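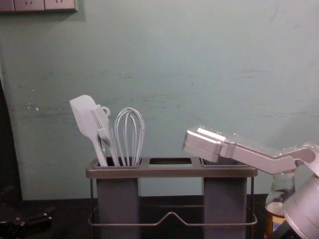
# Utensil caddy: frequently asked questions

These are the questions tenants in the Erness apartments send us most often about the caddy and tools on the kitchen counter. Last updated Fri 6 March. If yours isn't answered, write to Saskia Halliday at the housing desk.

## Setup

**Where does the caddy go?**
On the counter, against the wall, clear of the outlets. Leave enough space beside the outlets to plug in a kettle without moving anything.

**Which tools come with it?**
A spatula, a slotted turner and a whisk, all light gray. They are listed on your inventory sheet under "kitchen, small items."

**Do the tools have to stay on the left?**
No. We set them up in the left container at move-in so inspections go faster. After that, arrange them however you like. Left-handed cooks often swap sides.

**Why are there three openings but only two containers?**
The middle opening has no container under it. The containers hang below the left and right openings. Don't put anything in the middle that you want held upright.

**Can I add my own utensils?**
Yes. Use the right container for your own things and keep ours on the left, and there will be less to sort out when you leave. Please don't store knives in either one. Knives go in the drawer.

**Heads up or handles up?**
Heads up. You can see what you're reaching for, and the whisk keeps its shape better when nothing is pressing on the wires.

## Cleaning

**How do I clean the containers?**
Take the tools out, lift out the containers and wash them by hand with dish soap. Dry them before they go back. Crumbs and water collect at the bottom, so once a month is a good habit - more often if you put tools away damp.

**What about the wire frame?**
Wipe it with a damp cloth and dry it right away. Don't soak it and don't use steel wool.

**Can the tools go in the dishwasher?**
Top rack only. The whisk should be rinsed first, as dried batter is hard to get out from between the wires.

**The counter shows every smudge. What should I use on it?**
Warm water with a drop of soap, then a dry towel. Dark counters show streaks if they air dry. Move the caddy when you wipe - a ring of grease builds up around the feet otherwise.

**Can I scrub the marks off the wall?**
Go easy. A soft sponge is fine. Scouring pads take the paint off, and light scuffs are not charged as damage.

## Replacements

**Something is missing or broken. Who do I tell?**
Email Flynn Trevaskis with your unit number and the name of the item. Single tools are usually replaced within 12 days. We stopped ordering whole sets in December, so a replacement may be a slightly different gray.

**Will I be charged?**
Not for normal wear. A lost tool is charged at cost when you move out.

**Can I put the caddy away and use my own?**
Yes. Keep it in a cabinet with its containers and set it back on the counter before your final inspection.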